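Why Do You Get a Stitch When You Run?

You're running along, feeling great, maybe even winning, and then – ouch! Something pokes you in the side, right under your ribs. It pinches every time you breathe in. You slow down, you grab your side, and everybody else goes zooming past.

That poke is called a stitch. I've been running since I was 7 and I still get them, usually on the big hill at Huvell Park, and usually when I've been silly about breakfast. I help out with the kids' running club there now, and I think I get asked about stitches more than anything else (even more than "Are we nearly done?"). So let's have a good look at them.

What is a stitch, anyway?

Grown-up scientists have a very long name for it. They call it exercise-related transient abdominal pain. "Transient" just means it doesn't stay long, and "abdominal" means it's in your belly area. I'm going to keep calling it a stitch, if that's okay with you!

Most people feel it on one side, just below the ribs, and the right side is the most common. It can be sharp, like a pin, or it can be more of a dull ache or a cramp. Some people feel a pain at the very tip of their shoulder at the same time, which sounds strange, but it's a real part of it for some runners.

So what causes it?

Now for the part I love. Scientists aren't completely sure! People have been running for as long as there have been people, and we still haven't solved this one. There are a few good ideas, though.

One idea is about your diaphragm (say it like this: DIE-uh-fram). It's a big muscle shaped like a dome, and it sits under your lungs. When you breathe in, it pulls down flat. When you breathe out, it pops back up. Running makes it work hard and fast, and maybe it gets a bit crampy, the way your legs do.

Another idea is about the lining of your belly. Your insides are wrapped in a thin, slippery layer, and another thin layer lines the wall of your tummy. They slide past each other when you move. If your stomach is very full, or you're bouncing a lot, the layers might rub and get sore. Lots of scientists like this idea best right now. 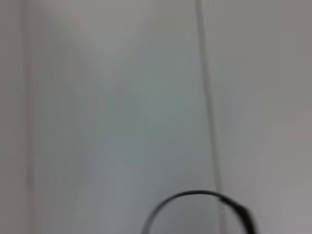

But I get one even when I haven't eaten anything, wrote Eltia after reading the first version of this page, so how can it be my full tummy?

Great question, and you're right. A full stomach makes a stitch more likely for lots of people, but it isn't the only thing that matters. Starting too fast can do it. Hunching over while you run may help bring one on, too. And younger runners seem to get more stitches than older ones, so you might find they bother you less as you grow up.

Food and drink before a run

When I was in school I once ate a giant plate of pancakes and drank two big glasses of juice, and then I went straight out to run a race. I bet you can guess how that went. I walked most of it, holding my side and feeling very sorry for myself.

These days I eat my big meal 3 hours before a race. If I'm hungry after that, I have something small, like half a banana. I sip water, a few swallows at a time, and I save the juice and soda for afterward. Very sugary drinks seem to bring on stitches in a lot of people. You do still need to drink, especially when it's hot out, so please don't skip your water!

What to do when a stitch gets you

Try these in order. You might not need all of them.

1. Slow down to an easy jog, or walk. You haven't lost anything by walking, and every runner I know does it sometimes.

2. Breathe in slowly through your nose and let the air out through your mouth, as if you're blowing on hot cocoa.

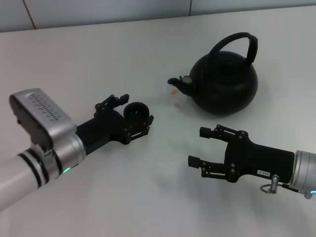
3. Press your fingers gently on the sore spot and lean forward a little while you breathe out.

4. Reach the arm on the sore side up over your head and bend toward the other side. Hold it there while you count to 5, then do it again.

5. When the pain has gone, start off slowly. Give yourself a minute or two before you speed up.

When to tell a grown-up

A stitch should fade away soon after you stop. If it keeps hurting when you're resting, or it hurts when you haven't been running at all, tell a grown-up. Do it right away if the pain is in your chest, or if you feel dizzy or can't catch your breath. Stop running first, then tell them.

Try it yourself

Next time you run, keep a stitch diary. Write down what you ate, when you ate it, how fast you started and whether you got a stitch. After a few weeks, look back and see if there's a pattern. Mine showed me that I nearly always start too fast (I get excited!), so now I make myself jog the first bit at a speed where I could sing a song. My singing is terrible, by the way, and the ducks at Huvell Park swim off when they hear me coming.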